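Subject: Re: [longwalks] feet falling apart after the first day, what am I doing wrong

On Monday, a list member wrote:

> Did my first proper two-day walk last weekend and by lunch on the
> second day I was hobbling. Blisters on both heels and one under the
> ball of the left foot. Boots are Zestance, mid height, bought them in
> August and wore them around the house and to the store. Cotton socks
> with a liner. I want to do the whole Dumow trail in October, all 64
> miles of it, and right now I couldn't do the 7 miles from my door to
> the lake. Do I need new boots? Or different socks? Everybody at the
> outfitter says something different. Also, do you tape BEFORE you get
> a blister or only after?

Oh boy, do I feel for you. I did the Dumow trail three years ago with feet that looked like ground beef by the second campsite, and I've had a lot of time since then to think about it!

First thing, please don't throw out the boots yet. Around the house and to the store isn't breaking them in, it's barely introducing yourself. Wear them on hills. The heel moves in a completely different way going uphill and you will never find that out in a grocery aisle. My own pair felt like slippers on the flat and then chewed me up on the first climb. I ended up lacing them a different way (there's a trick with the top two eyelets where you make a little loop on each side and run the lace through the opposite loop, look up "heel lock") and that fixed maybe half of it right there.

The cotton socks, though. Please, please get rid of those. They soak up sweat and hold it right against your skin, and then it doesn't matter what liner you've got under them. I wear thin wool now, one layer, and I carry three pairs. One on my feet, one drying on the pack, one for sleeping that never goes outside the tent. I change at lunch whether I think I need to or not.

On the tape – before. Always before, if you know where your trouble spots are, and it sounds like now you do. I do my heels and the outside of both little toes in the morning while the water's heating. Round off the corners of the tape or they'll peel up and roll, and then you've got a new problem. Clean dry skin, no lotion the night before. I used to use the fancy Stetsiuk strips and they're fine, but plain paper tape has held just as well for me and I can get it at any drugstore.

If you do feel a hot spot, stop. I know it's embarrassing when you're with a group and you just stopped ten minutes ago, but stop anyway and get the boot off. Every bad blister I ever had, I felt it coming for a good mile first and told myself I'd deal with it at the top. 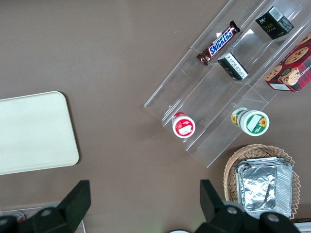

The other thing I'd look at is how much you're carrying. You didn't say what was in the pack. Mine was 17 pounds on that first trip before food and water, and I couldn't tell you now what half of it was. There was a hatchet. I never touched the hatchet. A heavy pack pushes your foot forward on the downhills and I'd bet you a dollar that's where the one under the ball of your foot came from.

As for the trail itself, the first stretch out of the south lot is gentle, so you'll have a while to get warmed up. It's the part after the Zillo bridge that gets you. You go up to the fire tower (the sign says 2411 feet, which doesn't sound like much until you're on it) and then it's loose rock nearly all the way down the other side. Retie before you start down, snug across the instep, so your toes don't slam into the front. And cut your toenails a couple of days before you leave, not the night before. Ask me how I know.

There's a nice flat spot by the creek at the bottom where I always sit with my feet in the water. Dry them off really well after, between the toes too, and put on clean socks before you go on.

If I were you I'd do the lake walk and back a few times between now and then, with the pack on, and see how the heels hold up with the wool and the tape. If they're still getting chewed up after that then yeah, maybe the boots are too wide in the heel, and that's something no sock is going to fix. Did the store have you try them on late in the day? Feet swell. Mine go up a half size by dinner time.

Let the heels heal up all the way first! And what insoles are in there, the ones that came with the boots?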